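Hilo corto sobre el botiquín del taller de Toledo. Lo ordené yo y luego lo revisó Zuleica Meireles.

1/ Criterio: todo lo que lleva caducidad sale del cajón y pasa por la mesa. Lo que no se lee, fuera.

2/ El inventario de junio tenía 67 referencias. Quedan 60. El resto, al punto SIGRE.

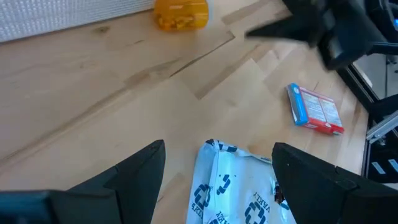 3/ El envase original se conserva siempre, con prospecto y lote. Una caja de cartón como la roja y blanca con el lateral azul se identifica tumbada y de lejos – un blíster suelto, no. Los recipientes translúcidos de color ámbar dejan ver si hay contenido, pero la etiqueta sigue siendo obligatoria.

4/ Orden en el cajón: por uso, después por fecha. Caducidad más próxima delante.

5/ Próxima revisión en 2 meses. La lista la tiene Genivaldo Paiva.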